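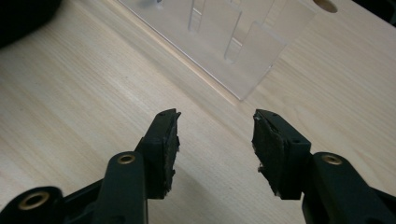
Strazds Manipulation Group - mailing list archive

Hi all,

thank you for the comments on the draft. I answer the question about the pads below.

Jurgita Venckus wrote:
> In Section 4 you report one success rate for all 573 demonstrations.
> Did you change the finger pads during the collection? In our Gerkach
> runs the policy became worse when the pads were worn, and we first
> blamed the training.

We did not change them. The edges of both pads are now ragged, and small crumbs stick out at the lower rim of the left one. The acrylic stand on the table is the one from the slot task.

After your message I split the data by recording order and trained two policies, each with the same number of steps. The policy from the early part succeeded in 69 of 100 trials, the one from the late part in 56. So the difference is 13 trials. I would not call this proof that the pads are the reason - the operators also changed between the two parts, and I can not separate these effects with the data we have.

My proposal is to repeat the late part with new pads and the same operators, and to write the pad age into the log for every episode. With the Tronbridge set we would then have 673 episodes in total. I can start in January if somebody can lend me a second pair of fingers.

Does anybody have a good way to measure the wear? I only compare by eye now.

Best regards,
Astby slot task, data and training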